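Re: [kitetti-fans] Where should a new reader start?
From: Annelies Wouters

> I've only read the first two volumes of Kitetti and I'm a bit lost.
> Is Sorensen meant to be a villain? And do I need the Vadodow side
> stories before the tournament, or can I skip them?

Oh, I envy you, you've got the whole Zasitz arc ahead of you!

Please don't skip the side stories. The first two are mostly silly (the one with the goat is very silly), but the third explains how Vadodow lost her sword arm, and when she walks into the arena in chapter 16 you'll want to know that. I read them the wrong way round and had to go back and do the whole fight again, which was no hardship.

As for Sorensen, keep going. He's horrid to everyone in volume two and I couldn't stand him, then comes the bet at the noodle stall where he puts up 4,000 coins against a boy who has 500, and loses on purpose. I must have read that page more than a dozen times. Look at his hands in the last panel!

The one bit I'd call slow is the boat journey. It picks up once they reach Zasitz and the masked cook turns up.

I'm rereading from the start in May if you fancy keeping me company, a volume a week, spoilers kept below the line as usual.
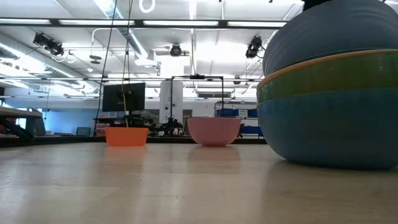
Orange bowl, pink bowl and the big stack on the table

Does anyone still have the old fan translation of the cook's speech? The printed one drops the joke about the 1,000 steps and I miss it.

Annelies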